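Search notebook
Enter keywords
Go

July, 4:10 pm
Posted by Shalini Kashyap

Picked up the success-criteria draft again after lunch and I think we finally have something usable for the pen-in-cup task! Liis Vītola and I kept scoring the same Lockyer rollouts differently, and the reason was dull: the old sheet says "pen placed in cup" and stops there. I was passing episodes the moment the tip crossed the rim. Liis waited for release.

New wording, version 3:

- Success is scored after the fingers are open and clear of the pen. Tip inside the rim with the grip still closed is "in progress", whatever the policy reports.
- Cup has to be upright at the end. Tipped and recovered gets its own code.
- Seeds get written down before the run. No swapping a seed later because the cup spawned somewhere awkward.
- Failed episodes stay in the count. All of them (yes, the ones where the pen starts out of reach too).

Went back over the Teltetti batch with this, 129 episodes. Old sheet gave 105 passes, v3 gives 91. Lower number, and I'm really happy with it, we scored separately and matched on every single one!! First time that's happened on any task.

Liis wants a reference still next to each code in the sheet so new scorers have something to compare against. Great idea, starting with the one we argued over most: 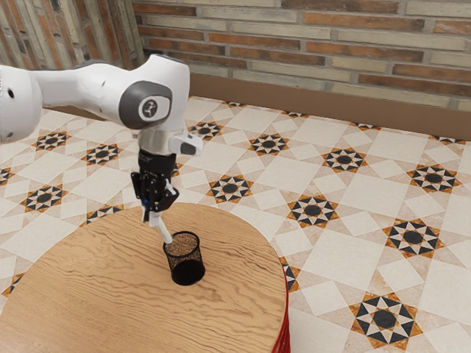

Code P2, in progress. Tip in the mouth of the mesh cup, fingers still closed. Not a pass yet.

Still open: how long the pen has to stay put after release. I've set 50 sim steps for now, which is a guess. Liis thinks the Zuster rules have a settle time we could borrow, she's looking. Also need to decide if touching the rim on the way in gets logged. I'd say log it and don't penalize.

To do: rename the Drindumari sheets so the version is in the file name, rescore the older batch, send v3 around before anybody starts new runs.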